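6th October

Battery swap on the Vimora, second try

So the replacement cells finally came from Lulville and I cleared the whole morning for this phone. Recap for anyone reading over my shoulder: the Vimora is the one that came in with the back glass lifting along the left side, the battery gone puffy underneath, and shutting itself off at 30-something percent whenever the camera opened. I got as far as the back cover last time and then stopped, as the cell we had in the drawer was the one for the older model and the connector sat on the wrong side. My fault, I read the label too fast!

Back cover came off easily this time (it was only held down with clips of tape from my first go). Ten screws over the top shield, and they are NOT all the same length – the two by the camera are shorter, and if you put a long one in there you go straight into the board. I stuck them to a strip of tape in the order they came out. Please do the same if you pick up the next one, I don't want to be fishing in the screw tin again.

The battery was the miserable part. There are pull tabs, in theory. The first one came out maybe halfway and snapped, the second snapped right at the start, so it was alcohol down the sides and the plastic card, a little at a time, wait, a little more. No metal tools anywhere near a swollen cell, I don't care how stuck it is. It took me most of an hour and one very cold coffee. It did come out flat in the end, no creases, and it's in the sand bucket now with a note on it.

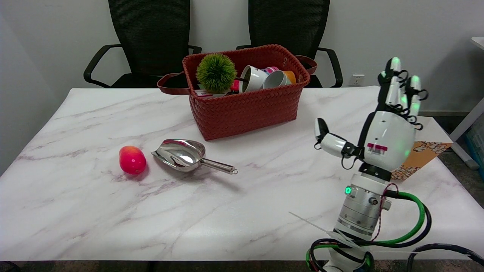
Do I need to reset anything after fitting the new cell?

Plug it in switched off, let it charge to full, then run it down to about where it starts complaining and charge it again. The percentage reading will be jumpy until then and there's no point chasing it before that.

New cell says 3746 on the first reading in the battery menu, which I'm happy with. Cycle count shows 4, a bit odd for something sold as new, so I wrote to Lulville to ask. Could be factory testing. Peninah Temba thinks they're shipping returns and she may well be right, she had the same thing with a tablet cell from them. If the answer is vague we go back to Bidville for the next order, even if they're slower.

Charging: started fine with the Taheri charger, got warm near the camera, then settled down. I ran the camera for a good while with the flash on and it never shut off, so that part of the complaint is gone. Speaker is still a bit crackly at full volume but it was like that when it came in, it's on the intake sheet.

Still to do: the back glass. I cleaned off the old adhesive with the heat mat at its low setting and roughly 400 tiny passes with the plastic scraper (it felt like that, anyway). The new adhesive sheet is cut for the other variant and covers the flash window, so I need to trim it or find the right one. Left the phone closed up with tape in tray 2, screen down on the soft cloth. Don't press on the back!

Peninah has the small torque driver, I want it back before I do the shield screws for good. They're only finger tight now.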